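Von: Petro Nechyporuk
An: Liste Zweiarm-Aufbau
Betreff: Re: Schüsseln greifen, Kabelführung rechts

Miroslava Kobzar schrieb am Freitag:
> Beim Ablegen im Becken bleibt bei uns der rechte Arm stehen,
> immer mit Überstrom im Handgelenk. Regler haben wir schon
> weicher gestellt, ohne Ergebnis. Wie führt ihr das Kabel zum
> Greifer? Und greift ihr die Schüsseln mit einem Arm
> oder mit beiden?
> Hnat meint, es liegt an der Nutzlast.

Hallo Miroslava,

Nutzlast glaube ich nicht, die Schüsseln sind leicht. Wir hatten denselben Fehler, Ursache war die Kabelschlaufe am rechten Greifer. Zu kurz gelegt, zieht sie beim Eindrehen über dem Becken am Gehäuse, und der Regler hält dagegen. Seit wir die Schlaufe 14 cm länger lassen, läuft der Ablauf durch. Fixiert wird sie erst weiter unten am Arm.

Große Schüssel mit beiden Greifern am Rand, links und rechts. Einarmig kippt sie uns beim Anheben weg. Stand in der Küche:

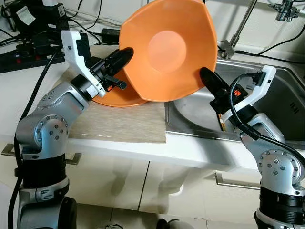

Beide Greifer an der orangen Schüssel.
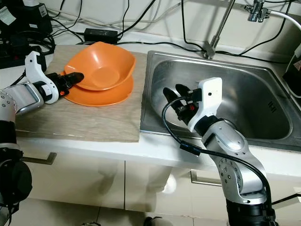
Frage von Oleksandra dazu: Muss nach einem Wechsel der Greiferfinger der ganze Arm neu kalibriert werden?

Es genügt, den Werkzeugmittelpunkt neu einzumessen und den Nullpunkt des Greifers zu setzen. Die Gelenk-Offsets bleiben gültig, solange am Arm selbst nichts gelöst wurde.

Zur Software: Der Planer ist der Stand aus Holovko, Revision 1887, mit dem Patch von Kyrylo für die gegenseitige Kollisionsprüfung. Ohne den Patch werden die Arme einzeln geplant, dann die Geschwindigkeit unbedingt begrenzen. Greifkraft steht auf 16 Prozent. Darüber verformt sich der Rand, und die Schüssel springt beim Öffnen weg.

Offen ist noch das Trennen gestapelter Schüsseln. Der Finger findet den Spalt nur, wenn die obere leicht versetzt sitzt. Wer dazu etwas hat, bitte an die Liste.

Gruß
Petro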